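Frequently asked questions
Last updated May 11, 2022

I get a lot of emails about second-hand shelving, so I've put my usual replies on one page. If yours isn't covered, leave a comment and I'll get to it eventually.

Why second-hand and not new?
Price, mostly! Slotted angle lasts for ages, and workshops clearing out will often let it go for very little. My first rack came from a place called Higuchi and it's still holding up all my paint.

How much weight can I put on one?
Go by the plate on the upright if there is one. If there isn't, I can't tell you, sorry, and I'd keep it to light stuff. Heavy things go at the bottom whatever the plate says.

Do all the makes fit together?
No, and I learnt this the annoying way. My Lestus shelves are just slightly too wide for the Flarasden uprights (we're talking a whisker) and no amount of swearing helped. Take a tape measure and an odd bolt with you when you go to look.

Should I bother with diagonal braces?
Yes please. I left mine off one December when I was in a hurry, and the whole thing leaned like a tired horse. It took me 3 minutes to bolt them back on.

What do you line the shelves with?
Corrugated plastic sheet. It cuts with a craft knife, wipes clean and stops little bits rolling into corners. Cardboard is fine too if your garage is dry, but mine isn't.

Trays or boxes?
Shallow trays for anything I pick up often, lidded boxes for the rest. I can't be doing with taking a lid off every time I want a washer.

Can I paint over rust?
Light rust, yes. Wire brush, wipe down, primer, then 2 thin coats. If it flakes off in chunks, leave that one at the seller's.

Does it have to be fixed to the wall?
If it's tall, or there are children about, then yes, I'd always do it. Use proper wall plugs for whatever your wall is made of.

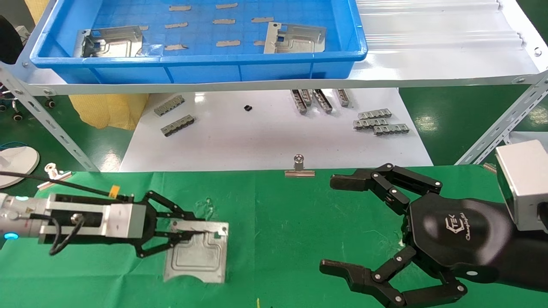 Jiro: On the mixed makes, I got round the width problem by drilling new holes in the shelf lip. Slow going, but it's been solid ever since. File the edges afterwards or you'll catch your sleeve on them.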